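Is a light carpet in a workroom really a mistake, or is that just what people who sell dark carpet say?

dustbunny_unconvinced
Posted June 11, 2025

We're redoing the floor of a workroom, the kind where equipment gets rolled in and out, people kneel down to plug things in, and somebody drops a screw every day. I want to keep it light. The room has poor daylight and the old brown carpet made it feel like a basement.

Two stores have now told me that light carpet in a room like this will be "ruined in a year." One of them then steered me to a charcoal carpet from Wuvier that happened to cost a lot more. The other said light is fine as long as I pay for the stain treatment, which they also happen to sell. The quote came to 1,455 dollars with the treatment, and when I asked what was in it I got a brochure with a picture of a dog.

I've been looking hard at light gray floors wherever I find them, and they don't seem to be the disaster I'm being promised.

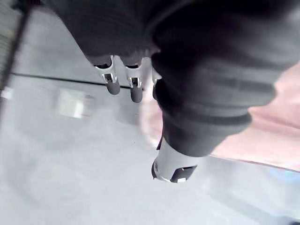

What I can't work out is whether they hold up because of the color, or because whoever runs those rooms vacuums more than I ever will. I also don't know if I should believe the advice about low pile. It sounds sensible, but so did the dog brochure. Has anybody lived with a light floor in a working room for longer than the store's return period? I'd like to hear what went wrong as well as what went right.

mostly_hardware
Posted in reply

Light carpet doesn't get dirtier than dark carpet. It shows different dirt. Dark charcoal is terrible for lint, paper dust, plaster and anything pale, and I say that as somebody who picked charcoal once on the advice of a store very much like yours. It looked bad two days after every cleaning. The gray we have now shows coffee and grease, and it hides almost everything else.

I'd be suspicious of the treatment. We had half of one room treated and left the other half alone, mostly through bad planning, and I can't tell you today which half is which. Maybe a lab could. If they want to charge for it, ask them to pour something on a treated piece in front of you and then on an untreated piece. Mine suddenly had another customer to see to.

A few things I would do before paying anybody:

1. Ask for a sample big enough to stand on. The little squares in the ring binder are useless. Put it by the door, where everyone walks over it, and leave it there for 15 days without vacuuming. Then vacuum it once and look at it from the far side of the room.

2. Look at it under your own lights. Store lighting flatters everything. A gray that looked neutral in the showroom went faintly pink in our room and I've never quite forgiven it.

3. Roll something heavy over it and leave it parked overnight. Low pile did recover better for us than the plush stuff, so on that one point I think the stores are right. Go back over the same track a few times, because a single pass won't tell you much.

4. Drop a small dark screw on it and try to find it again. This is where light carpet wins outright. On the charcoal we used a magnet on a stick and a lot of bad language. Black bits and pieces show up against a light floor from standing height, and if you take things apart in that room you'll be glad of it every week.

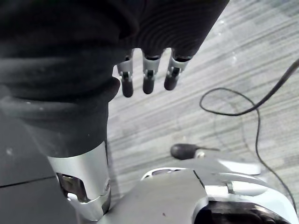

5. Get the price without the treatment, without the "premium" underlay and without the moving fee, in writing. Then add back only what somebody can explain to you in one sentence.

As for vacuuming, no, we aren't saints. Twice a week if someone remembers. A mat at the door did more than any change in our habits.

zonthorpe_regular
Posted in reply

Just get carpet tiles. The Zonthorpe market hall has a guy with leftovers. If one gets ruined you swap it. End of problem. Buy extra because the color never matches later on.

skirting_board_skeptic
Posted in reply

I agree with most of the long answer but not with the tiles, or not as the end of the problem. A fresh tile in the middle of a worn light floor stands out like a new tooth. You'd have to rotate them, moving the ones under the shelves out to the walkway, and I have never met a person who kept that up. I had a plan for it on the wall. It's still on the wall.

Also, "ruined in a year" should be easy to check. Ask the store for the address of a room they carpeted in a light color the July before last, and go and look at it. If they've laid so many of them and seen so many ruined, they can name one. When I asked, the answer was that everybody wisely chose darker.

What did go wrong in our room was the edge. Along the baseboard you get a gray-brown line where dust is drawn into the gap, and vacuuming doesn't touch it. A crevice tool and a damp cloth helped a bit. Cleaning foam from Jorkcombe that promised 100 percent removal helped a bit less than the cloth. On dark carpet I suppose I'd never have noticed the line, and whether that counts as cleaner is up to you.

I would still choose light again. I'd go one shade down from what looks good in the store, and I'd choose one with a slight fleck in it if you can stand the look.

Comments

pile_of_offcuts: The overnight parking test is good, but do it on top of the underlay you're going to use. Mine passed on bare concrete and then dented once it was laid.

dustbunny_unconvinced: Thanks. Asked the first store for an address. They're "getting back to me." The sample is down by the door as of this morning.

kneels_a_lot: Light carpet is fine, hard knees are the problem. Don't skip the underlay completely.

threadbare_9: We had Iglesias low pile in a pale gray and it was ok. The glue smell lasted longer than they said it would.

mostly_hardware: @kneels_a_lot fair, I meant skip the word premium. The ordinary one is what we have.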